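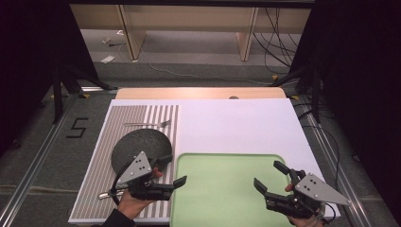
Striped placemat, dark gray plate, fork and green tray.

The Andinham Community Dining Service has revised its guidance on place settings and tray returns for the Wumville and Pleswood dining rooms. The main points follow in this thread. The revised guidance takes effect on 26 January 2023.

Every seat will have a placemat, a plate and flatware. The gray and white striped mat replaces the plain paper liners used until now. We have ordered 640 of these mats, and 467 have been delivered to Wumville. The balance will go directly to Pleswood.

Mats are to be laid flat with the short side toward the guest. The plate goes on the mat, clear of its edges. Please do not stack a second plate on top before service.

Flatware goes on the mat. Several guests asked whether the fork must always be to the left of the plate. At formal meals, yes. At weekday lunch it may be laid across the top of the mat, above the plate, to leave more elbow room between neighbors.

Knives and spoons are placed last. If a guest requires adapted flatware, staff will bring it to the seat on request. There is no need to register in advance.

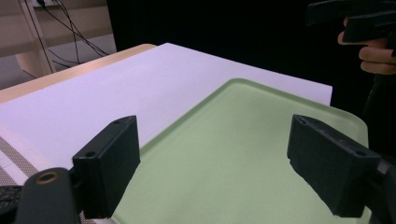
The pale green tray, with its raised rim and rounded corners.

Trays are to stand to the right of the mat and must be empty when the setting is laid. They are for clearing used items at the end of the meal. Food should not be served on them.

At the end of the meal, guests who are able to do so are asked to place flatware in the tray first and the plate after it. Cups are collected separately by staff. Napkins go in the bins by the door.

Please leave the mat on the table. Mats are wiped down in place between sittings and are collected for washing at the close of the day. Any mat with a split or curling edge should be handed to the floor supervisor.

Pleswood has 146 seats and Wumville has 123. Both rooms will follow the same layout so that staff who work at both locations do not have to learn two systems. The Quintana annex is not included at this stage and will continue with its present arrangements through the end of January.

Staff briefings will be held in each dining room before the first lunch sitting. Attendance is expected of all table staff, including part-time and substitute staff. A printed copy of the layout will be posted inside the pantry door.

Questions about the guidance may be addressed to Josiane Poulain, Dining Room Manager, at the Wumville front desk. Questions about menus or meal charges should continue to go to the main office.

Correction to the post on trays above: at the two narrow window tables in Pleswood, the tray is to stand behind the mat. All other tables are as stated.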